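Why Do We Have Knuckles?

Bend one of your fingers. Go on, the teacher isn't looking. Now watch the skin on top of it, which was a wrinkly little heap a moment ago and has gone smooth and tight. Those wrinkles are spare skin. Your body keeps it there so you don't run out every time you pick up a sandwich.

Each finger has three bones in it, one after another like train cars. The thumb has only two and gets by perfectly well. Wherever two bones meet you have a joint, and the joints in the middle of your fingers are called hinge joints, because they work a lot like the hinge on a door. They open and they close. They do not go sideways, and please don't try to persuade them.

The big knuckles where your fingers join your hand are fancier. They bend, but they also let you spread your fingers wide, which is useful for playing the piano and for claiming more than your share of popcorn.
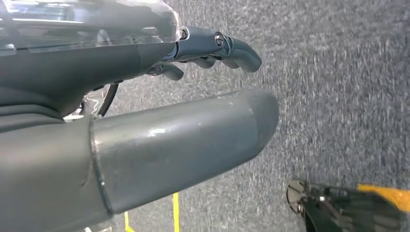
Now for the odd part. There are no muscles inside your fingers that bend them. The muscles that do most of the hard work are up in your forearm, and they pull on long, tough cords called tendons. Hold your forearm with one hand and wiggle the fingers of the other. Feel that squirming? Your fingers are puppets, and your arm is the puppeteer.

What about cracking? Between the bones of a joint is a slippery liquid that keeps everything moving smoothly. There is gas mixed into it, a bit like the gas in soda. When you pull a joint, the space inside gets bigger, a bubble forms, and pop! Grown-ups in the room say "Ugh." Then you have to wait a while before that knuckle will pop again - the grown-ups enjoy this bit.

Felicja Krajewska, who teaches science in Sistelstead, once asked her class to keep a tally of every knuckle they cracked between breakfast and bedtime. The total was 181. She says 32 of them were hers.

Will cracking give you arthritis, as your grandmother may have told you? Scientists have looked for a link and haven't found a good one. It can still get you sent out of a quiet library.

Try this: fold your middle finger under and lay your hand flat on a table, with the other fingertips touching it. Lift your thumb. Easy. Lift your pointer. Fine. Now try your ring finger, and see how long you can glare at it.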